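Rack notes, part 3: the patching

3/16/25

The Illcombe rack now has its NETGEAR switch at the top and the server unit directly below. I had it the other way up until Ingvar Bach pointed out that every patch lead then crossed the server's front.

Yellow is for Ethernet leads that go to the switch. I check the clip on each RJ45 plug before it goes in — a bent one will seat and then work loose.
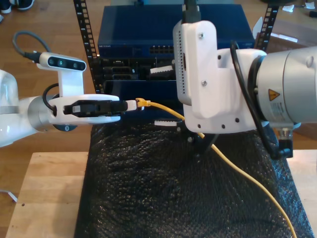
Still to do

Label both ends of each lead. Move the spare cage nuts out of the Kragh box. Ask Sumeya whether port 3 is reserved.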